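Home | Galleries | Training Rooms | Events | About | Contact

We use cookies to remember your settings. Accept | Manage

Suture Practice at the Clusunthorpe Skills Rooms

18 January 2026

The Clusunthorpe skills rooms hold regular suturing sessions for surgical trainees. This page covers the winter session, led by Venla Vainio and Parvathi Kulkarni. The topic was closing a short incision with fine black thread.

Trainees worked in pairs at 3 stations. One person did the stitching and the other called out thread length and kept the notes. They changed places after each closure. Most people got through 5 closures before lunch.

The first hour went to handling the thread. Parvathi asked everyone to pass it from left to right and back again without letting go too early. It is slow work at first. With no feel for the pull, you learn to judge tension by how the strand lies and whether the surface starts to pucker.

After that the group moved on to the incision. Venla's advice was to keep both tips in the lit part of the view and to bring the free tail out of the way before starting a knot.
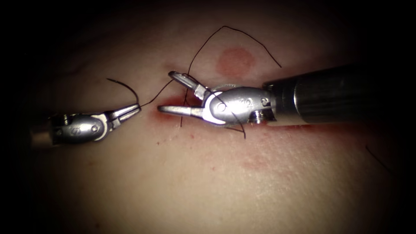 Left and right instruments at a small incision, with black suture between them. The left jaws have hold of the thread.

Knots took up the rest of the morning. Valtteri Kemppainen showed a surgeon's knot, two wraps on the first throw and one on the second, and then had each pair tie it without help. The common fault was a tail left too long, which then caught in the next loop. Pulling the thread through a little further before wrapping fixed it in most cases.

Eun-ji Na read back the notes from each station at the end. Several pairs wanted more time on the left hand, and the July session will start with that. Nelli Hakala is putting together the reading list and will send it to everyone who signed up.

The practice sheets are in the Quinlan folder in the office. Please return them when you are done. Booking for July opens next month, and places go to people on the waiting list first. If you have moved hospitals since you last came, send us your new email address before then.

Notes and gallery text by Nelli Hakala.

Share | 12 shares | 3 comments

Get our newsletter: new galleries and session dates by email. Sign up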